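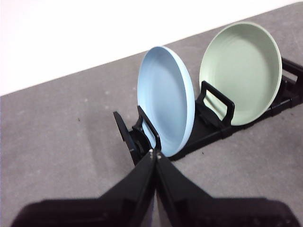
Issue 103, p. 50

The Paper Bag Problem

Last updated: August, 4:40 p.m.

You go home from the hospital with a bag. Pills, papers, a plastic bracelet you forgot to cut off. Somebody says take these twice a day and stop the white one, and you nod, because the car is downstairs and your ride is in a ten-minute spot.

Then it's night, and there are three white ones.

Mutua Mrema has been looking at that bag for most of his working life, first as a ward pharmacist at the Nzioka building in Larnbridge and now as the person running a small study out of the Sostel clinic across the road. He asked 500 people, all of them just home after a stay of two nights or more, to tip the bag out on a table and tell his team what each thing was for. No trick to it. What is it, when do you take it, what did you take before you went in.

Of the 500, 65 could get all the way through without a mistake.

I asked him if he was surprised. He said the number he had written on his notepad before they started was lower. Showed me the notepad. Smaller handwriting than I expected from a pharmacist, and neater.

What went wrong, mostly, was old medicine. People understood the new stuff fairly well. New stuff comes with a talk. What they didn't get was what happened to the bottles already at home in the cabinet. Was the new blood pressure pill on top of the old one or in place of it? The discharge sheet says, usually. It says it on page four under a heading called Medication Reconciliation, a phrase I have now heard read out loud by several tired people and not one of them said it the same way.

One woman, early seventies, home after a fall, was taking both. Two names, same drug. One was the brand and one was the generic, and why on earth would she know that. She'd been dizzy all week and put it down to the fall. Her daughter had put it down to the fall too. The Sostel nurse spotted it in the time it took the kettle to boil, called the doctor from the hallway, and the second bottle went in a drawer and then in a disposal bin.

That one ended fine. Mrema won't tell me about the others, not in detail, and I don't think it's only privacy.

So why is it like this. I went in thinking the answer was going to be old people and small print. It's partly small print. But the mistakes didn't track with age nearly as much as you'd think. People in their forties did badly. A man who teaches chemistry did badly. What seemed to matter more was when in the day you got sent home, and whether anyone was with you, and how many drugs got changed at once. Late afternoon was bad. The ward is busy, pharmacy is trying to clear the queue, the bed is promised to someone sitting in a chair downstairs. You get the talk standing up with your coat on.

I've had that talk. Two years ago, gallbladder. I remember the nurse's shoes and nothing else.

And there's the bit about pain. Nobody learns well when they hurt, or when they've had four nights of being woken up for readings. The Larnbridge team did a little side test on this with a smaller group, giving the same talk twice, once at the bedside before leaving and once by phone two days later. People remembered the phone call. They couldn't tell you much about the bedside one, and a few were sure it never happened. It did. Somebody had signed for it.

Mrema thinks the signature is part of the trouble. The form asks if the patient was told. It doesn't ask if the patient could say it back. "You can tell a person anything," he said to me, walking fast, we were late for something. "I can tell you the phone book."

Saying it back is an old idea, and nurses have been taught it for years. It takes maybe five minutes if there are a few drugs and a lot longer if there are a dozen. Those are the minutes that go first. I sat on the ward one afternoon and watched a very good nurse start a say-it-back with a man in a green robe, get called away, come back, start over, get called away. The third time she gave him the sheet and told him to ring. He folded it into his book. A western, from the cover. 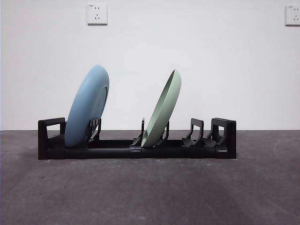

What Sostel is trying is not fancy. Three pieces. First, the bag gets packed in two halves, and anything you are supposed to stop has its name printed on a red card so you can go and match it against the cabinet. Second, a call on day two from someone with the list open in front of them. Third, and this is the one people argue about, a home visit for anybody with more than five changes.

The calls run through a scheduling system named Flenex, which the staff speak of the way people speak about a landlord. It works. It drops a name now and then if the phone number has a space in it. There's a sticky note on every monitor about the space.

The home visit is where the money goes, and where the money arguments are. A nurse can do a handful in a day if the traffic behaves. The hospital's view, as put to me by a manager who was friendly enough and didn't want to be named, is that you could do far more calls for the same cost, and calls are already pretty good. Mrema's view is that nobody tells you over the phone about the cabinet. They don't leave it out on purpose. They just think of the bag as the medicine and the cabinet as the cabinet.

I went along on a few visits. You learn a lot about where people keep pills. Bread box. Glove compartment. A sewing tin with the buttons still in. One couple kept his and hers in the same bowl by the door, loose, sorted by color, and had a system, and the system was sound until the pharmacy switched suppliers and two of the colors changed. A lot of people still had antibiotics from some other year. A lot of people had a spouse's pills, and in a couple of houses the spouse was dead, and the nurse handled that more gently than I would of known how to.

Nobody minded being asked. I'd expected a bit of that, doors half open, but mostly people wanted to show you. They'd been worrying about it. One man had written out a schedule on the back of a seed catalog and had been waiting days for someone to check it. He'd got it right, all of it, and when the nurse said so he sat down.

Some caveats, because there are always some. This is one town. Larnbridge has one hospital and a lot of people who know each other, and getting 500 of them to open the door may be easier there than in a city. The team didn't follow anyone past two weeks so we can't say if the mistakes sort themselves out later on or dig in. And there's no proper comparison group for the red cards, they went to everyone, since the ward staff liked them and wouldn't hold them back. Mrema winced when he told me. You can't really blame the ward.

There's also the language thing. The sheet comes in English, and you can ask for others, and the others arrive the next morning, by which time you have left. The team had two interpreters for the study and could have used more. Mrema figures the people they found hardest to reach are the ones most likely to be in trouble, and he has no number for that, and says so.

What I keep going back to is the readmissions. Of everyone in the study, 103 were seen again at the hospital inside two weeks, for any reason at all, stitches included. The team went through those charts one by one in the evenings. In 50 of them there was a medicine mix-up written down somewhere in the notes. It doesn't mean the mix-up sent them back. Could be a coincidence, could be that sicker people have more pills and more chances to get it wrong. Mrema was firm on that, made me read my note back to him. (Say it back. Yes. I noticed.)

Still. Half a stack of charts, near enough.

The ward has made some changes while the paper is out for review. The stop list moved from page four to page one. That took eleven emails and a change request to whoever owns the template. The heading is now "Medicines to stop," which is what it always meant. Pharmacy sends someone up in the afternoon when the discharges bunch up, on the days there is someone to send. The coats-on talk still happens. I saw it happen on my last visit, by the elevators, a young guy with his arm in a sling trying to hold the bag and the papers and his phone and sign at the same time.

If you or yours are coming home soon, the nurses gave me a few things to pass along. Ask which of your old ones to stop and get them to write the names down, both names. Ask for the sheet before you're dressed to go. Have someone on the phone if nobody can be in the room, on speaker, writing. When you get in, clear the cabinet that night before you open the bag, even if all you want is bed. And if a call comes from a number you don't recognise a couple of days later, pick up, it might be the clinic.

The home visits are paid for through the winter. After that the hospital decides, and the manager says all options are open. Mrema has his next set of visits booked already. He's put a space check on the phone numbers himself, in a spreadsheet, so the sticky notes can come down. They were still up when I left.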